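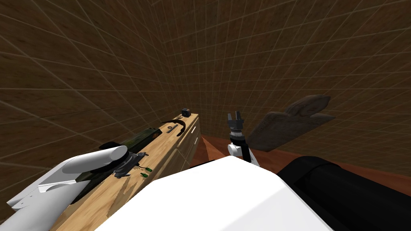

Patients who have been fitted with a night guard for tooth grinding are asked to return to the Gostance Dental Practice within 19 days, whether or not they have noticed any discomfort. The practice's senior dentist explained the policy in an interview given for the patient pages. "A guard that feels right in the chair may press on one tooth after a week of use," the dentist said. "We would like to see it before the patient gives up on it." Between appointments the guard should be kept in its ventilated case, and should not be left out on a bare wooden table, where it may be knocked to the floor or picked up by a dog.

Grinding, known to dentists as bruxism, takes place largely during sleep. Many patients learn of it from a partner, or when a worn edge is noted at a routine examination. The practice made 70 guards last year, the greater number of them for adults with no previous history of jaw pain.

"People expect the guard to stop the habit," the dentist said. "Its purpose is to take the wear that the enamel would otherwise take. Some patients do find that the jaw is less tired in the morning, but we do not promise it."

Guards are made from impressions taken at Gostance and sent to the Stellier laboratory. A soft guard is offered first in milder cases. Where there are crowns or large fillings, a hard guard is usually advised – it lasts longer, although it takes more getting used to.
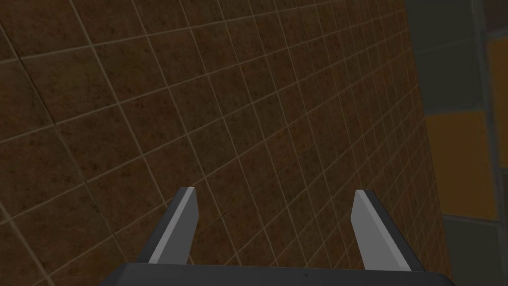 Martens, interviewed separately on behalf of the laboratory, said that hot water remained the most frequent cause of damage, and that a guard which had lost its shape could seldom be corrected. "It has to be made again from a new impression," Martens said.

The dentist advised cleaning with cool water and a soft brush. Toothpaste is best avoided, as it scratches the surface. Guards should be brought to every check-up, and patients registered at the Starnero branch may have theirs examined there from January.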